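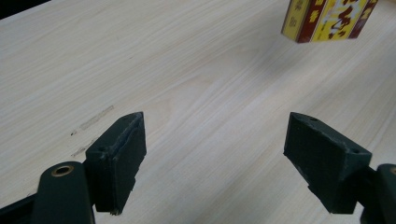

Posted by Zlata Ostapchuk, in Votov Diary
December, 11:40 pm

I should be asleep, but the tracker held through a whole wipe of the table tonight and I want to get it all down while I still remember which change did it.

Where I left off: Koval (our visual tracker, the thing that works out where the gripper is from the wrist view alone) had been losing its mind whenever I brought the tool in low. Up high it was lovely. Down near the tabletop the path would go soft, then drift, then leap sideways by a hand's width and settle there as if nothing had happened. Jaxon has been calling it the hiccup. I've been calling it other things.

My theory all week was the wood. It's a pale, bright top with grain running in long wavy streaks, and a streak is a miserable thing to track, because you can slide along it as far as you like and every patch looks like the patch before. Corners are what you want. The grain gives you a knot-like swirl here and there and that's about it. So I spent two evenings making the corner detector pickier, and it got pickier, and then it had hardly anything to work with and the hiccup came sooner. Good work, me.

Then this afternoon I did what I should have done at the start and opened a run in Preveo with the tracked points drawn on top. Oh boy. Most of them weren't on the table at all! They were on the fingers. Of course they were! The prints are dark green and matte and a bit rough, with little nicks along the edges and small round screw holes in the faces, and next to washed-out wood a screw hole is the best corner in the whole view. It's crisp, high contrast, there every time you look. The brass eyelet was even worse, a shiny ring with a dark middle, and Koval adored it. There was a fat cluster of points sitting on that thing and refusing to leave.

And the fingers ride along with the camera, so to the tracker they never move. Up high, the box and the rest of the room outvote them. Down low you have a big helping of green and a lot of featureless wood, and the points that say "we're standing still" start winning. Then the outlier step flips its opinion about who the outliers are, and there's your hiccup. I said "ohhh" out loud and Nazar came over from the other bench to see what had broken.

We do have a finger mask, I should say. Fedir drew it back when we had the old prints. It's a fixed shape and it assumes the fingers are closed. With the jaws wide open, both pads sit well outside it. I think I knew that, in the way you know the smoke alarm needs a battery.

So the new mask moves. The gripper already reports its opening width, so I take the width, look up where the two fingers ought to land in the view, and blank out those shapes plus a margin. I started out trying to do it properly, with the full geometry and a projected mesh of each finger, and Wiebke looked at it for a while and asked why I didn't just record a slow open and close and trace the outline at a few widths. She was right and it took less than an hour. Between traced widths I blend the outlines point by point. It's crude and I love it. The whole thing is smaller than the comments I'd written for the mesh version.

It didn't work on the first go, naturally. The mask chased the fingers and was always late, so on a quick close you'd see the pad slip out from under it, and for a moment all those juicy screw holes were up for grabs again. I assumed my blending was slow. It wasn't. The width stream comes in at 1000 readings a second and gets its time stamp when our logger picks it up, and the logger picks it up in batches. The pictures are stamped at the camera. I lined the two up by hand on one sharp close and the gap was 200 milliseconds. Two hundred! We have been feeding that to everything! Jaxon went a bit pale, since Kumley uses the same width to decide when a grasp has started, and he's been tuning the planner's grasp timing around a delay that was mine to begin with.

Fixing it meant stamping at the driver, before the batch, and then letting the mask ask for the width at the exact time of the picture instead of taking whichever reading was newest. That second half is the bit I'm pleased with. There's a short history now and you query it with a time, and if you ask for something newer than it has, it tells you so and you wait a hair. Nazar wants the same thing for force readings. I told him it's already generic, and then I went and quickly made it generic.

Now the good part. I ran the low pass again with the jaws wide open, down over the plain wood with the yellow and red box standing farther back, and watched the points in Preveo as it replayed. Nothing on green. Nothing on brass. A nice spread on the lettering of the box, big red characters outlined in white, you could not print a better target if you tried. And then, on the table itself, little groups where I'd never have bet on finding any: the darker swirl in the grain, and a tiny dark speck at the end of one of the pale smears to the left. I've been meaning to clean those smears off for days and now I'm not allowed to. Koval has a favorite speck.

The path came out as one smooth line. I replayed it 3 times because I liked looking at it. Then I tried it with the detector set back to its old, unpicky settings and it was better still, so two evenings of my cleverness have been deleted and the diff for the day is mostly red.

Things I don't trust yet:

The box is doing a lot of the work. I want a run with no box, wood only, before I say a word to anyone outside this room.

The margin on the mask is a guess. Too thin and the worn edges peek out, too fat and I'm throwing away the wood between the pads, the very part we care about when there's something to pick up. I could make it depend on how fast the fingers are moving. Fedir thinks that's overkill. He may be right but I'm going to try it anyway.

When something is held, it also rides along with the camera, and no width reading will tell me its outline. I have no plan for this. Wiebke muttered something about comparing each point's motion to what the arm says it should be and walked off to get her coat, and I've been chewing on it ever since. I think it might be really good? You'd hardly need the mask, except to start from. Ask her tomorrow before she forgets she said it.

Old recordings: we have some 900 of them with the bad stamps. The delay isn't constant because of the batching, so I can't just shift them all by the same amount. Jaxon's idea is to use the pictures themselves, find each open and close by watching the green edges move, and slide the width curve until it matches. I tried it by eye on a couple and it looks very doable. He's writing it in the morning and I get to write the part that checks it, which suits me fine, I like checking.

Also for tomorrow: rename the mask file, because it's still called fingers_closed and that is how we got here. Push the driver change on its own so Nazar can pull it without the rest. Put a note on the table about the smears.

Going home. Left the low pass looping in Preveo on the big monitor so it's the first thing everybody sees when they come in.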